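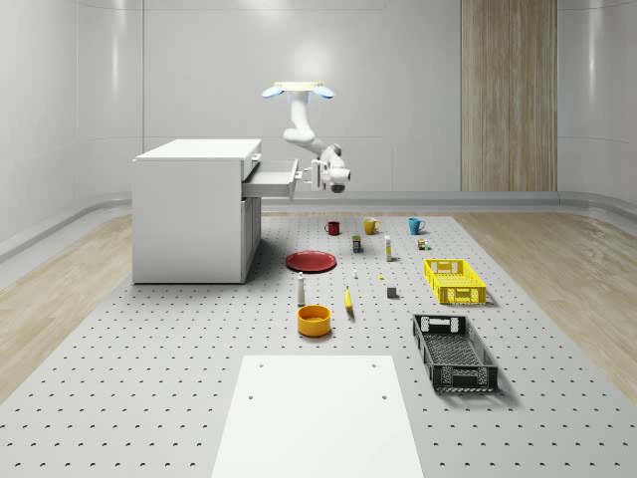 White cabinet, top drawer open.

I stopped alphabetizing my spare parts in April. The old system had one drawer per letter, and it failed at the same place every time: is a brass wood screw under B, W or S? I had used all three.

The replacement sorts by thread diameter first, length second. Head type and material go on the label and have no effect on location. Anything without a thread goes in a numbered bin, and the number goes in a spreadsheet.

Moving 1,750 pieces took 15 evenings. Most of that was measuring. A cheap caliper is fine for this, but zero it often – mine drifts when the battery gets low.

Marisol Kowalczyk asked whether washers count as threaded. They don't, but I file them with the bolt they fit. It breaks the rule and I have left it that way.

Still unsorted: 400 drywall anchors, in a coffee can. Hazel Begay has offered to take half of them. Next I need to relabel the M4 and M5 drawers, as the ink on both has already smeared.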